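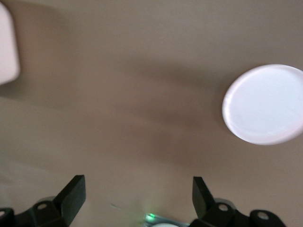
Shadow-edge misgrasp is a fault in camera-guided robotic grasping in which the control software takes the border of a shadow for the border of an object and closes the gripper at the wrong place. It is most common with thin, pale parts lying on a plain surface, where the part gives little contrast or height. The fault is also called a false-rim pick.

Cause

A wrist camera moves with the gripper, and the shadow of the arm moves with it. On a matte tan or beige surface a soft shadow can differ from its background more strongly than a white lid differs from the lit area. Motion blur during the approach widens both edges and makes them harder to tell apart. If the grasp point is fixed before the arm has settled, the error carries through to closing.

Effects

The fingers usually close on nothing. In the more serious form, one finger pad comes down on the part or the surface and the arm keeps pressing until its force limit trips. Typical damage is a bent finger bracket or a scored pad. A status light on the gripper may remain green throughout, as on most units it reports power and communication only.

The Ernau trials

The fault was described in detail by Sandrine Langlois after trials at the Ernau workshop in February. A two-finger gripper running Lorkura control software was set to pick flat lids, and 27 of 100 attempts failed. Langlois put 23 of the failures down to shadow edges. The remainder were traced to a loose camera mount - a separate fault, corrected during the trials. A finger bracket supplied by Dal Bello was replaced twice.

Prevention

Lorkura release notes dated 8/18/25 added a settling pause and a second image before descent. Other measures include a diffuse light on each side of the work area, a lower contact force limit, and a stop 5 mm above the surface to confirm the target. The Huduvau cell uses a depth sensor as well, though very thin parts remain difficult for it.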